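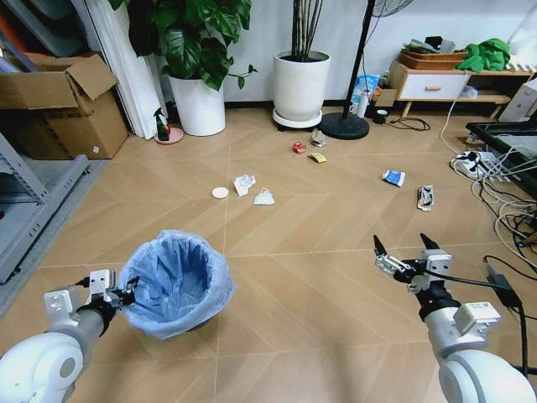 Regula Schnyder
I'd want to know what happens when the bag comes off the rim before I paid 3000 for this. Every demo of the Plestarum kit I've found stops at the bin. Picking up wrappers is fine, but I can pick up wrappers. Changing the bag is the part of trash duty I'd pay to skip, and the product page doesn't have one word on it.

gridlock_ben
Original poster here. The price I was quoted is 2635, by the way. List is 3000, and Hubmann takes off 465 if you order before the end of November and agree to fill in their feedback form every month. For that you get the two arms, the grippers, the head camera and the "Wara" floor cleanup package, which is the software that's supposed to find litter and put it in a bin. The base is extra. So is the second year of Wara.

I haven't ordered. I had a long session with a demo unit and I'm posting what I thought of it before the sales guy calls me again.

tallow77
So the software is rented. That kills it for me. What do the arms do if you stop paying?

gridlock_ben
I asked. You can still drive them by hand with the controllers, but the pickup routines go away. Hubmann put that in an email, so at least they're not hiding it. It isn't on the order page though.

mopbucket
I'm going to disagree with the mood in here. I've had the kit since spring and it does what it says. It's slow. My living room gets picked up while I'm doing something else in the same room, and I've stopped caring how slow it is. People compare it to a person with a trash bag, and the fair comparison is the Skitis, which costs more and can't grab a bin at all.

tallow77
"While I'm in the same room" is doing a lot of work there. Do you leave it running when you go out?

mopbucket
No. The manual says to supervise it, so I do.

tallow77
Then you're babysitting a thing that costs more than my couch and my TV together.

gridlock_ben
Can we keep this to the kit please. Notes from my session, November 4, 2023, in the order I wrote them down:

1. Moving the bin. It clamps on the rim, bag and all, with one gripper and leaves the other free. I like the idea, and it's cheaper than designing a special bin. But the grip goes right over the folded edge of the liner. With a thin bag I'd expect that to work loose over time. The rep said they use ordinary bags and it's never been a problem for them. I'd like to hear that from owners.

2. What goes in. The mix on the floor is closer to real life than I expected, and I'll give them that: tissue, a face mask, foil, flattened packaging. In the bin shot below there's a plastic bottle in with crumpled brown paper. A bottle is easy for a gripper. The flat stuff is what I'd test, and when I asked to choose the order myself and start with the flattest thing there, the rep wanted to run the standard list first. We ran out of time. Make of that what you like. 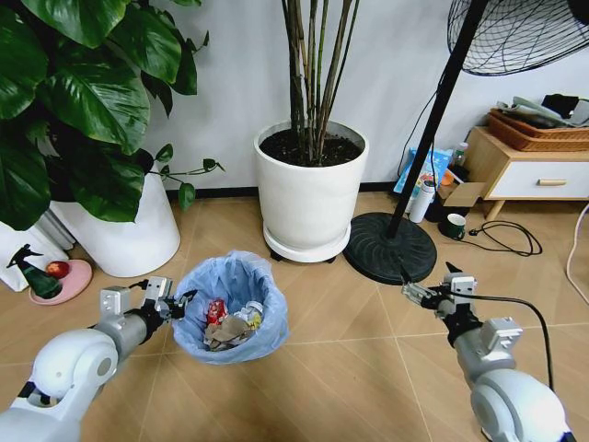
3. Things that aren't trash. My biggest worry. A house has cords, mugs and plants on the floor, and it has to leave all of that alone. Wara lets you mark no-go zones on a map, which is fine for a plant stand and useless for a mug somebody put down a minute ago. The rep's answer was that you can set it to ask before each item. I tried that setting and got tired of it fast.

4. Noise. Less than I feared. A steady whine from the joints, quieter than my dishwasher.

5. Support. Phone line on weekdays, email otherwise. I sent a test question and got a proper answer the next day, signed by a person.

Regula Schnyder
On point 2, a bin with trash in it tells me there's trash in the bin. I can't tell from a still whether the arms put it there or how many tries it took. Did you see it drop the bottle in?

gridlock_ben
Fair. I saw plenty of items go in and I saw some get missed and tried again. I didn't keep a tally, so I won't give you a success rate. Plestarum doesn't publish one either, and that bothers me more than my own bad notes.

mopbucket
On the bag question: mine has slipped. I put a big rubber band under the lip of the bin and it hasn't slipped since. It's a silly thing to have to do at that price, I'll admit.

Regula Schnyder
Thank you, that's the first straight answer I've had on it. And changing the bag?

mopbucket
I do that myself. There's no routine for it. There was talk of one in a Wara update - I wouldn't buy on the strength of that.

quietcog
Long-time reader. For what it's worth, I had the Skitis for a while and sent it back. Better grippers, worse software. It treated my phone charger as litter again and again until I just kept everything off the floor, and at that point there was nothing left for it to clean. If Wara's ask-first setting can learn your answers I'd take Wara. Does it?

gridlock_ben
The brochure says yes. I said no to the same cable twice and it asked again. Maybe it needs longer than a demo.

mopbucket
It does get better. Took mine a couple of weeks to quit asking about the slippers.

tallow77
A couple of weeks of a robot asking about slippers. I'll keep my broom.

gridlock_ben
I've asked Hubmann for a trial at my own place, with my bin and my choice of trash, bag change included even if the answer is "it can't." They said they'd check with Plestarum. I'm not paying the 2635 or anything else until I get that, discount deadline or no. I'll post in this thread when they get back to me.

Regula Schnyder
Please do. And ask whether the second-year price for Wara is fixed in writing. I couldn't find it.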